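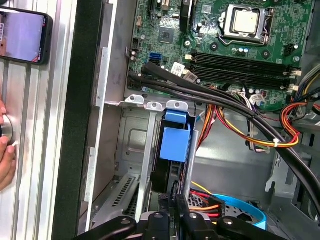

The open case, with the gripper at the drive cage.

The purchase request had been sitting in the shared folder for three days when the buyer finally drove out to Tunbridge to look at what she was being asked to pay for. It was a Wednesday. The form said 17 October 2018 at the top and had two signatures at the bottom, and there was a space for a third, which was hers.

She did not like the form. It asked for two arms from a firm called Pakari, two grippers, a year of support, and something listed only as "integration," which had no price beside it. In her experience a line with no price was the most expensive line on the page.

The shop took apart old desktop computers for Villa, who paid by the unit. The drives came out first, and then the memory, and then the boards, and each went into its own bin. People had been doing it with screwdrivers for as long as she had worked there. The job was called Celta on the form. Until that week she had thought Celta was a truck.

The floor lead walked her to the bench. He was a tall man who had put on a clean shirt, and she held the shirt against him a little.

"You can stand there," he said. "Just don't lean on the rail."

The gripper was down in the lower part of the case, over by the drives. It was black and had more joints than she thought it needed. She looked past it at the cables, a fat black bundle and a mess of orange and yellow and red beneath, and thought about her own desk drawer at home, where she could not get a stapler out without bringing three chargers with it.

"What does it do about the wires?" she asked.

"Goes around them."

"Every time?"

He scratched his neck. "It's getting better with the wires."

She wrote that down. She had a small notebook for site visits, and most of what was in it was things people had said just before they looked somewhere else.

"And that blue handle. Are they all like that?"

"On this model they are."

"How many models do you get?"

"In a month?" He thought about it. "A lot."

She wrote that down too, and underlined it.

What she wanted to know was simple enough. A person at the bench could do 60 cases in a shift if the cases were decent and the radio was working. The form claimed 203 a day for the pair of arms, running through the night with the lights off. She had asked by email where 203 came from and had been sent a brochure. The brochure had a picture of an arm holding an egg.

"Who was in the building when it did two hundred and three?" she said.

"That's the vendor's number."

"I know whose number it is."

The man at the bench had kept out of this so far. He was sitting down low with one hand on a knob, and he might have been part of the furniture. Now he said, without turning his head, that he would be happy with forty.

"Forty is less than sixty," the buyer said.

"Yes, ma'am."

"With two of them."

"Forty each, maybe. If somebody stays with them."

The floor lead gave him a look. The buyer turned to a fresh page. So now there was a somebody, and the somebody would want wages and a chair, and probably a night rate, and he was not on the form either. She gave him a line of his own under "integration" and left the price blank so the two of them would match.

She had bought a lot of machines in her life. There was a label printer that had paid for itself by spring, and a floor sweeper that was still in its crate behind the loading door, under a tarp, because it could not get over the drain covers. Everyone had been sure about the sweeper. She had signed for the sweeper.

"Would they rent us one?" she asked. "Just one. Through November."

"They don't rent."

"Did you ask them?"

The floor lead looked at the case for a while - at the white tabs along the ledge, at the blue handle hanging there.

"I could ask them," he said.

"Ask them. And I want them to count it on our cases, the ugly ones. I don't want them bringing their own."

She put the cap on her pen. The third space on the form was still empty, and she folded the page over so she wouldn't have to look at it on the drive back. Behind her the man at the bench asked the floor lead whether the night rate was a real thing, and the floor lead told him to watch the wires.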